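Notebook, bench storage. Carrying on from the June pages, where the plan was to get all the small parts out of bags and into bins with proper lids. The divided trays came with the last Trerkari order and I've been checking whether they do what we want before Rhonda signs off on more. PO is 3306 if anyone needs to chase it.
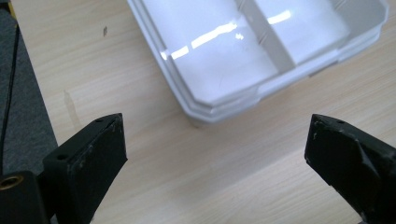
Beaulieu, Thu 8 August

Looked at the tray on its own first. One raised divider, set on the diagonal, so the left compartment comes out bigger than the right one. I'd have preferred it straight across, but the diagonal does leave a wide corner to get fingers into. Plan is long pieces left, short pieces right.

The floors of both compartments are scuffed and have thin scratches. Only cosmetic as far as I can tell. The white plastic is shiny enough that the overhead light washes out part of the floor, and small pale parts are going to be hard to spot in there. Sylvie suggested a gray liner. I'll cut one from the foam left over from the Lesex job and see if it stays down over the weekend. No glue for now.

The stepped rim is good to hold. Wipes down easily too - damp cloth, no cleaner.

Next, the layout for the full set. Tray on the left, deep bin in the middle, lid on the right. The table is fine for all three side by side as long as the lid sits at an angle. Keep things off the cable hole near the back edge, we may want it for the lamp.
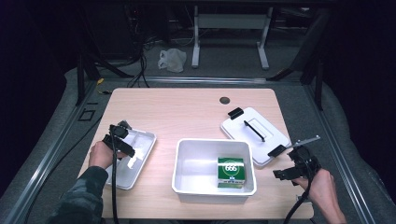

Tray, bin and latch lid on the table, green 666 box standing in the bin.

Notes on the lid:

- black bar handle runs across it on the diagonal when it's set down like this
- two black latch clips, one at each end
- clips stick out past the edge, so lids won't stack flat on a shelf. Store them on edge
- recessed panel in the middle is the obvious place for a label. Try the 837 stock, it peels off cleaner than what we used in June

The bin walls flare a little toward the top. The Trirnetti shelf spacing was worked out from the base size, so somebody needs to measure again at the lip before we drill anything. I've put this on Sylvie's list with her agreement.

For a test item we've been using the green 666. It's easy to see against white, and everybody already knows it by sight from across the room. I had wanted to use one of the real part boxes but Rhonda has those tied up until the count for 3101 is closed.

Placement: standing it toward the right end leaves the rest of the bin free. Laying things flat uses up the floor fast, but you can read the number from above without bending down. For the shelf at waist height I'd go flat. For the bottom shelf it makes no difference, you have to pull the bin out anyway. 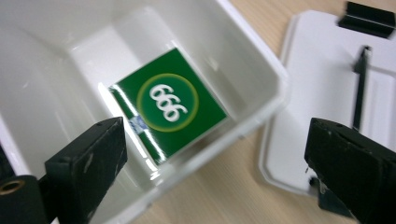 Green 666 flat on the bottom of the white container, small blue-and-white sticker near one corner.

Glare again on the bottom and along the rim. The green carries a shine of its own on one side, but the number reads fine. White on green is a good choice for labels in these, so I'll ask for the same on the printed set.

The sticker sits partly over the green. Ours should go fully on the lid panel and nowhere else, otherwise we end up with two places to look.

To do:

- foam liner, larger compartment first (me)
- measure bin at the lip (Sylvie)
- ask Trerkari if the tray comes with a straight divider, and in gray
- 2 spare latch clips, the ones in the drawer are the wrong size
- Rhonda to say yes or no on the second batch once the liner has had a few days

Left the set on the table. Please don't put the lid on the bin until Sylvie has her numbers - the clips are stiff and I'd like the measurement without any pull on the walls.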